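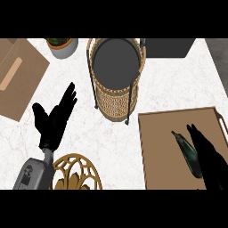
# How to pack a kitchen before you move house

I moved four times since I came to this country, and the kitchen was always the room which I underestimated. The last move was from Nirkitz to Zukoldale, and my friend Tamara Maksymiv helped me to make a proper system. I write it down for my neighbours who asked.

## What you need

- small and medium boxes (big ones become too heavy with plates)
- plain packing paper, 100 sheets was enough for my kitchen
- good wide tape and a thick marker
- towels and old T-shirts
- one plastic tub with a lid

Newspaper is cheaper, but the ink goes onto white cups and you must wash everything again.

## Start with what you do not use

Begin 7 days before the move. Take first the cake tins, the holiday dishes and the glasses for guests. Look at the dates on your spices and flour. I found a paprika that was older than my lease, and it went into the bin.

Try to eat what is in the freezer. My last dinners in Nirkitz were peas with dumplings, three evenings in a row.

## Prepare the box

1. Fold the bottom and put two strips of tape along the middle, then one across.
2. Crumple paper and make a soft layer on the bottom.
3. Put heavy things first.
4. Fill every hole with paper or a towel. When you shake the box gently, you should hear nothing.

## Plates, glasses, knives

Wrap each plate separately and stand them on their edge, like records on a shelf. For glasses, push some paper inside before you wrap the outside. Stemmed glasses go on top, never under a bowl.

Roll knives in a tea towel, close it with tape and write KNIVES on it. Tyson Marchand, who drove our van, cut his thumb once on a bread knife from somebody's laundry bag, and he still checks.

## Labels

Write on two sides and not on the top, for the top is hidden when boxes are stacked. I write the room, the main thing inside, and a colour dot if it is fragile.

## The first-night tub

Kettle, two mugs, a pan, dish soap, a sponge, tea, scissors, a phone charger. This tub travels with you in the car. The van arrived in Zukoldale after nine in the evening, and we were drinking tea on the floor before the sofa came in.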